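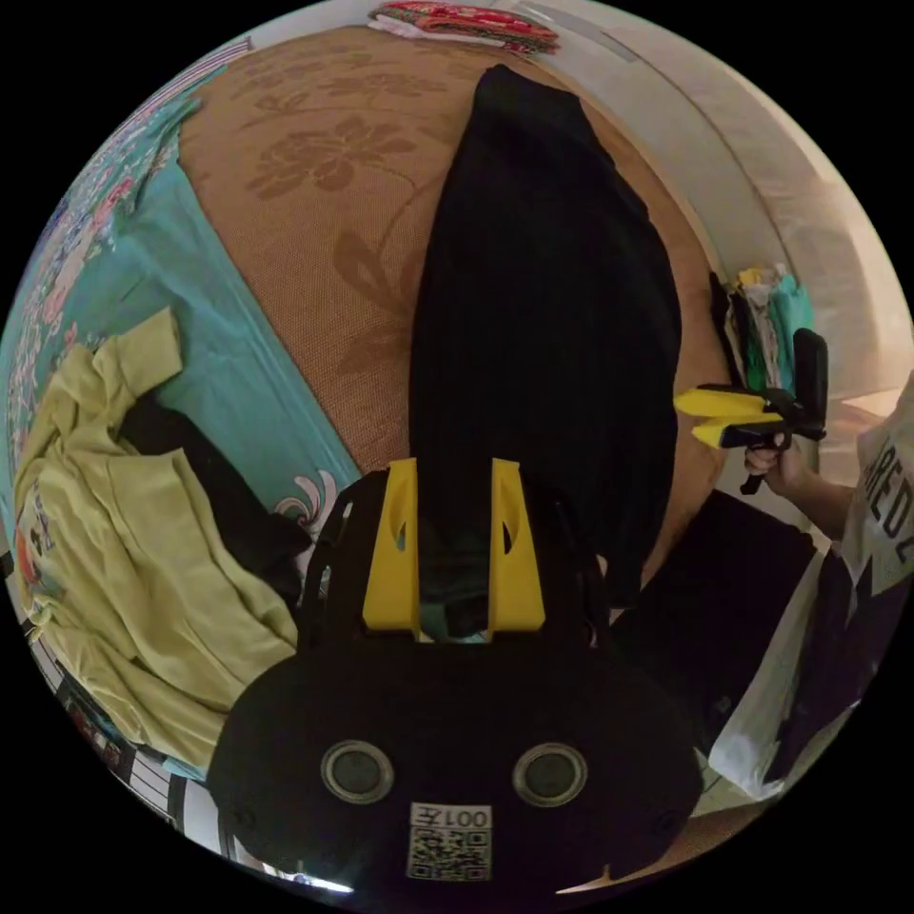 Vol. 2, Issue 12, p. 36

**Tendex hand-held gripper kit: questions we keep getting**

Updated May 9, 2022. Quick answers, will tidy later. Anything missing, write to Raelene Dunstan at the Prorville desk.

**What's in the kit?**
Two grippers, left and right. Charger, carry case, spare fingers, printed setup card. No computer. You need your own.

**One hand or two?**
Either. Clothes and bedding, two. Long stuff like sweaters or pants really wants both, one gripper at each end. Small rigid things, one is plenty.

**Do I need a robot to use it?**
No. A person holds the grippers and does the chore. Recordings get used for training an arm afterward. If you already own an arm, ask about the mounting plate (sold seperately).

**Price?**
390 a month for the pair, 2 month minimum. Shipping extra outside Prorville. Buying outright: talk to Raelene, price depends on what software you take.

**Is a bed OK as a work surface?**
Yep. Bed, table, couch, whatever. Patterned sheets are fine too, flowers and all. Dark clothes on a brown or tan sheet, also fine. Black on black is harder, put something lighter under it.

**Should I clear everything else away first?**
Please don't. Leave the blanket, the T-shirts, the folded stack by the wall. A real bedroom is the point. Just keep bag straps and cords away from the fingers.

**The fingers are yellow. Other colors?**
Not right now. Corina Camenzind is testing a gray set at Turcotte, maybe October. The yellow shows up well against dark cloth so no big hurry from our end.

**Fingers slip on thin fabric.**
Wipe them down, damp cloth, no cleaner. Still slipping? Pinch a fold instead of a single layer. Still slipping after that, send them back and we swap.

**How long does a charge last?**
Depends how you work. Most people get through a morning of laundry. Plug in at lunch.

**What's the QR label on top for?**
Ties that gripper to your account. Don't peel it, don't cover it. If it gets scratched, email us the ID printed over the code and we'll mail a new one.

**Label reads upside down when I'm holding it. Wrong way round?**
No, leave it.

**Can I wipe the lenses with my shirt?**
People do. Use the cloth in the case, please. Both lenses, before every session.

**How many recordings do I need for folding?**
Start with 36 per garment type. Dumis customers doing mixed laundry usually want more. Vary the starting pile a little each time, dont set it up the same way over and over.

**Can two people share a pair?**
Sure, take turns. Add the second person under Settings > Operators before they start.

**Warranty?**
12 months on the body and trigger. Fingers count as wear parts, not covered, but the first spare set is free.

**Returns?**
Same case it came in. Label is under the foam. Put the charger in too, we get so many back without it.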